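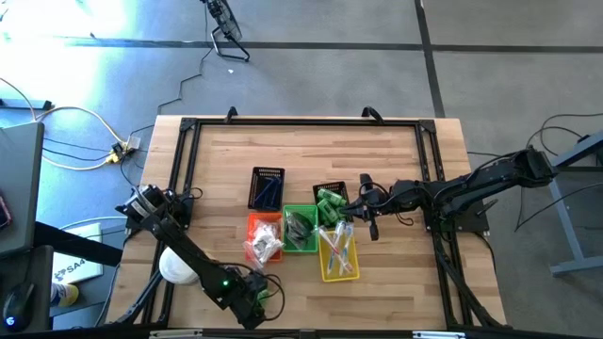 2 min read

The Basket Table

by Mackenzie Lapointe

Okay, so I've been going on about the basket table since May, and I still like it a lot! Five little mesh baskets, every one packed with small stuff that used to live in the bottom of a drawer. Two black, then orange, green and yellow (my sister Chantal picked the colors and I've stopped arguing with her about it).

Orange is the greedy one. White things in clear bags, and they come right up over the edge. I keep saying I'll split them into two baskets and then I don't.

The yellow one is my favorite — slim little things in white, pink and blue, lying crosswise because that's the only way they seem happy in there. The long blue ones got a black basket of their own, where they can lean however they want.

And the bright green pieces! Chantal says a basket is full when you can't see the bottom. I say it's full when things start climbing out over the front, and by my rule that one is full. The dark gray bundle in the green basket is still in its plastic wrap, and it's staying wrapped until I decide where it goes.

I love the baskets against that light wood top. Iker Marín wanted lids and labels on everything, and I did think about it for an evening, but with mesh you just look in and grab what you need. We paid 4 dollars for the lot, so if I change my mind I can start over with bigger ones.

Next up is the ribbon shelf, as soon as Josée Lavoie gives me back my step stool.

Posted 20 December 2019 in Small Storage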